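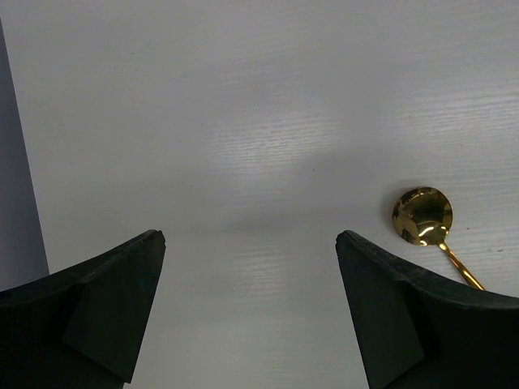

Ikhsan Nair wrote that a small shop doesn't need a rulebook for tabletop gripper work, and that anyone who needs 144 pages to pick up a spoon should find another job. I got that message after I mentioned I was reading the Skallow Bench Practice Guide. I had some sympathy with it at the start. I've now worked from the guide for two months and I have less.

The Skallow guide is a spiral-bound book with a set of laminated cards in the back pocket. It covers small arms with parallel grippers working on a table: setup, checks before a run, how objects are placed, what gets written down, and when a person may reach in. It doesn't cover large industrial cells, and it says so on the first page. It isn't a legal standard and doesn't replace one. If you have to meet a formal safety standard where you work, you still have to read that standard and do your own risk assessment.

I paid $30 for it from Bognár, which also sells the cards separately.

What's in it

There are 207 numbered rules. That sounds like a lot, and it is. Many of them are short, and plenty will not apply to you. The section on vacuum tools was no use to me at all. The rules are marked "must" or "should," and the book mostly keeps the two apart. I wish more guides did this. A "must" is something that stops the run if it isn't done. A "should" can be skipped if you write down that you skipped it.

The chapters I used most were the ones on fingers, table surface and start position.

Fingers. The guide wants both fingertips looked at before every session, with the gripper open, and the wear noted by side. Left and right are always as seen from the wrist. We had never agreed on that, and our old notes are full of "left finger" entries that could mean either one. Dark fingers with blunt tips are hard to judge from across the room, and a small rough spot at a tip is easy to miss. The guide says to look up close, under a lamp, with motion power off. It gives no number for how much wear is too much. It tells you to set your own limit and keep to it. I would have liked at least a starting point.

Table surface. White tables are allowed but come with extra rules. You are supposed to check the wrist camera view for glare with the room lights as they will be during the run, and do it again if anyone moves a lamp. The guide treats a bright patch in the middle of the work area as a fault to be fixed or logged. Specks and small marks get the same treatment: clean them off, or note them if they won't come off. I thought this was fussy. Then I went back through our own pictures with the checklist and had to mark most of them down for glare, the one at the top of this page included.

Shiny objects. This is half a page and I think it's the best half page in the book. Polished metal picks up whatever is near it, so a gold spoon shows the black fingers in its bowl as dark shapes. The rule is that a reflective object must be tried at several angles before it goes on the approved list, and the angles must be recorded. A thin handle gets its own line. If a finger blocks the camera's view of the part you mean to grip, you back off and look again before closing.

Start position. The gripper should begin open, with the object's whole outline in view. By that rule a spoon with its handle hidden behind the right finger is not a valid start, even if an operator can guess where the rest of it goes. Ikhsan and I disagree on this one. His view is that a good system should cope. The guide has an answer for that, which is to keep such starts in a separate group and label them. I think that's fair.

What I didn't like

The chapter on reaching in is too soft. It says a person "should" wait until the arm has stopped and motion is disabled. In my shop that is a "must," and I've written it over the printed text in marker. I also taped card 11 over with our own wording.

The index is poor. "Glare" is listed under "lighting, unwanted" and nowhere else. The cards curl after a while near a warm power supply. And the sample log sheet has no space for who changed the finger pads, so we added a column.

How it compares

I have also used the Brimo checklist, which is a single folded sheet. It's quicker and it's fine for a person working alone who already has good habits. It says nothing about reflective objects and only one line about surfaces. The Sternarau course notes go deeper on risk assessment, but they're written for people taking the course and I found them hard to follow without it.

If two or more people share your bench, I'd get the Skallow guide. Read the finger and surface chapters first, cross out what doesn't apply, and change the reaching-in rule before you hand it to anyone. If you only want a sheet to pin over the table, get the Brimo.

Reviewed 3/5/18. Copy bought at full price.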